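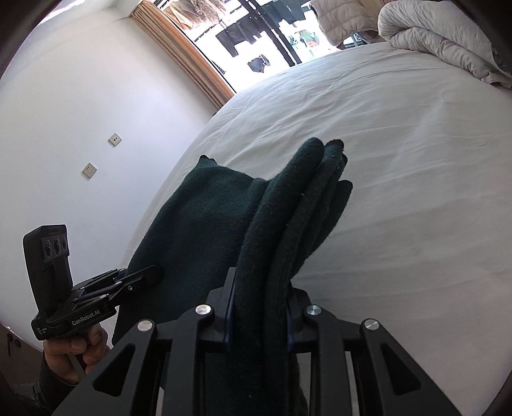
I'd been trying to pin down Nabila Benmoussa for weeks, and when I finally got her on the phone she was sitting in a servo car park with a greyhound asleep across her lap. "He's meant to be in the crate," she said. "We had a discussion and he won."

Nabila drives rescue dogs from the pound at Udport to foster homes on the coast, 407 kilometres door to door. She's been at it for 3 years (she thought she'd do it for one winter!) and usually has 6 dogs in the van, which she calls Dankwa after her old netball coach.

I asked what the first hour is like. "Loud," she said. "Then somewhere past Andano they all drop off, and I can put the radio on."

She packs the night before – water, old towels, spare leads, a jumper for herself and more chicken than anyone needs.

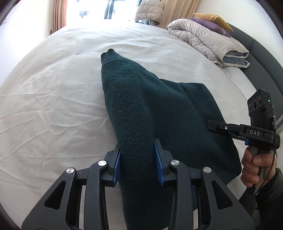 The dark green jumper, laid out on the bed.

Her favourite passenger so far was Sukik, a deaf cattle dog who refused to get out at the other end. "It took us 40 minutes and most of a roast chook," she told me. "His foster mum sat on the driveway and just waited. I bawled all the way home."

Does she ever want to keep one? She laughed so loudly the greyhound woke up. "Every trip, mate. Ask me again in August, when the lease is up and I might have a yard."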